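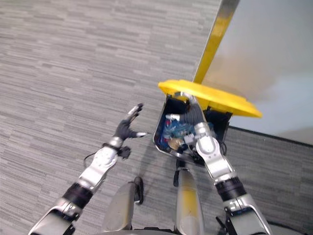
Mottram Fund, Shared Spaces Program
Progress report, second period, ending April
Grantee: Garnine House
Prepared by Hadi Qaisi, building coordinator

1. Where we are

You gave us money to find out why a building full of intelligent adults cannot get a banana peel into the right container. I am pleased to report progress. The peel is now usually in a container, and it is increasingly the right one.

To recap for anyone at the fund who is new to our troubles: the first period went to taking away the old under-desk bins and listening to what people had to say about that. The second period, covered here, was for setting up shared waste points in the lounge corners and working out a routine for emptying them that does not depend on one person's good nature. That person was Edivaldo Mendonça, and he has asked me to put in writing that his good nature ran out in the first period.

2. The pedal bins

We now have 7 lounge corners fitted out. Each gets a pedal bin with a yellow lid for general waste and a small open wastebasket for paper. The yellow was argued over. The design people on the second floor felt it fought with the gray. It does fight with the gray, and it wins, and you can find the bin from the elevator.

Position took longer than color. Our first idea was to stand the bins out in the open, where everyone would pass them, and everyone did pass them, often at speed and with coffee. They have since moved back to the walls and partitions.

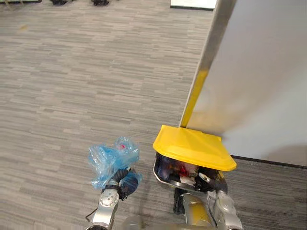

The drawback of that move is the lid. When it is thrown all the way back it leans on whatever is behind it, and people then leave it like that, having decided that an open bin is a convenience to the next person. By mid-afternoon it is a convenience to the entire floor, especially if there was fish at lunch. We have asked the supplier, Ekton, whether the hinge can be stiffened. They are looking into it and have been for most of the period.

3. The small baskets

These are black mesh, round, open at the top, and cost very little. They were meant for paper only. For the first few weeks they took paper, tea bags, half a bagel and one umbrella. Mesh and tea bags are a poor match, as the carpet can confirm.

We tried liners. Edivaldo prefers the thin blue bags, partly because a blue bag shows up against gray carpet when it has been dropped on the way to the service door. The bags are bigger than the baskets need, so there is a good deal of folding over and tucking in, and a badly tucked bag slides to the bottom at the first apple core.
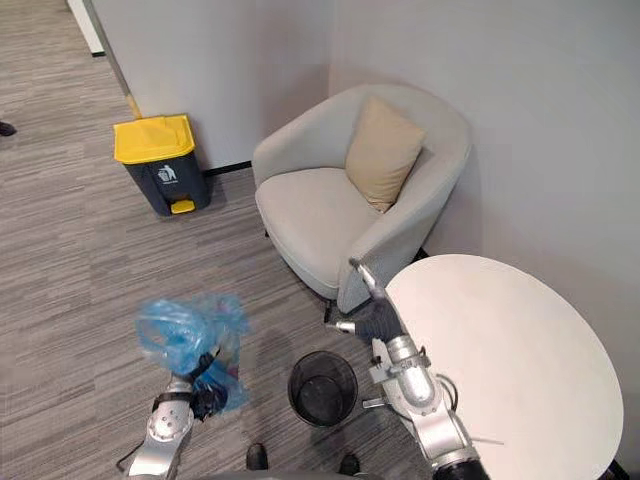 The current rule is that the baskets go without a liner in corners where people have behaved, and with one where they have not. I realize this makes the liner a mark of shame. It has worked better than the posters.

4. The emptying round

Under the old arrangement each desk bin was emptied nightly whether it held anything or not. The new round covers shared points only and takes 27 minutes from the service elevator and back, if Edivaldo is not stopped for conversation. He is always stopped for conversation. We have written the round up on a single sheet, so that whoever is on the rota can follow it: check the basket, check the bin, look under the table, look behind the cushions, put the cushions back. 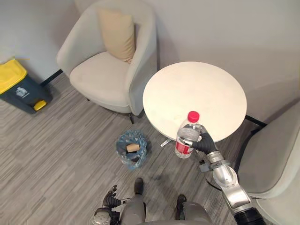
Stray items are still the weak point of the whole business. People seem to believe that a thing set down near a bin has been thrown away in spirit. The lounge corners are comfortable, which does not help, as a person in a tub chair will not get up for anything smaller than a fire drill. Cardboard tubes are a special case, and we still come across them on the carpet, like the brown one sitting in the middle of a crumpled blue bag in front of the armchair, with the yellow-lidded bin over by the wall. A cardboard tube is paper, for the record. It goes in the mesh basket once there is a mesh basket to put it in.

5. Money

We have spent $1,067 on bins and baskets and $671 on liners, signs and carpet cleaning. The carpet cleaning was not in the budget. See tea bags, section 3. We would like to move what is left of the signs money to cover it, as we do not intend to print any more signs. Those we have are admired and ignored.

6. Next period

Hinges, if Ekton comes back to us. A second person trained on the round. A visit from our neighbors at Mokance, who want to copy the setup and have been warned about the bagels. We also owe you the user survey, which went out late and has so far brought in several thoughtful answers and one drawing of a raccoon.

Hadi Qaisi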